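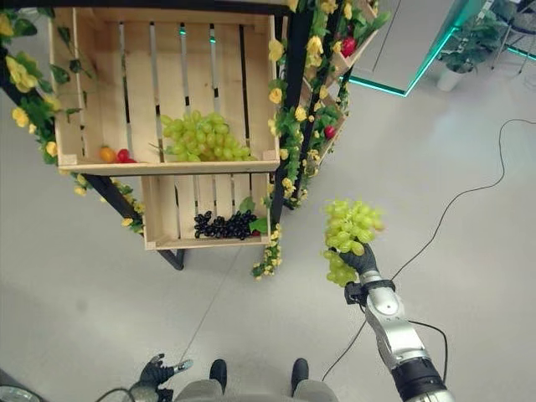
Fruit display with green and purple grapes in wooden crates.

Bradar: releasing a four-track electronic EP as a student group

Project report, Music Production and Release module
Group members: Ayane Hosoda, Renji Nishimura, Achilleas Sfakianakis
Supervisor: Katsuhiko Fukuda
Submitted 2018-01-28

1. Background

Our task was to write, record and release a short piece of work under a group name and to report on how it was received. We chose house music at a fairly slow tempo. All three of us had made tracks at home before, but none of us had released anything outside our own accounts. We used the name Dritora for the group and Bradar for the EP.

The plan we handed in at the start listed five tracks. The finished EP has four. The fifth, a vocal track called Okafor, was left out for reasons given in section 3.

2. Writing and recording

Renji made the drum parts first and shared them as loops. Ayane wrote the chords and bass lines on top, and Achilleas arranged the results into full tracks. This order suited the first two tracks, but on Plisdale the drums had to be replaced completely once the bass was in, as the kick and the lowest bass notes were in the same range and the track sounded muddy on small speakers.

Vocals on the title track were sung by Miyuki Nomura from the second-year singing course. We recorded her in the small studio over 2 evenings. The first evening was mostly lost to a faulty cable — we swapped the microphone twice before checking it. The takes we kept all come from the second evening.

Mixing was done in the computer room on headphones and then checked on the studio monitors. We should have done it the other way round. Several reverbs that seemed fine on headphones were far too long in the room, and we had to go back through every track to shorten them.

3. The missing track

Okafor was built around a sampled string part from an old record. We wrote to the label to ask for permission and had no reply before the deadline. Achilleas tried replaying the part with a software instrument, and it did not have the same weight. We agreed to leave the track off. In our view the EP is better balanced without it, although Renji still disagrees and may finish his own version.

4. Release and response

We put the EP online as a free stream with a paid download. We made one page for it, sent the link to student radio and asked people on our course to share it. Student radio played the title track in the evening dance show.

Over the period we measured, the EP had 558 plays and 39 downloads. The title track took almost half of the plays. The last track, Low Tide Version, had the fewest, and most listeners who started it stopped during the long introduction. Mr Fukuda had warned us about this introduction when he heard the draft, and we kept it anyway.

Written comments were short. People liked the vocal and the bass sound on Plisdale. Two listeners said the tracks were too similar in tempo, and we think this is fair.

5. What we would change

Permission for samples should be asked for before any writing starts. We would also set a date after which no new parts can be added — Plisdale was still changing on the night before upload, and the file we sent to radio was an older mix as a result.

We would like to play the tracks live at the department evening in April. Renji is preparing shorter versions for this, and Miyuki has agreed to sing.

Project files and separate stems are stored on the department drive under the group name.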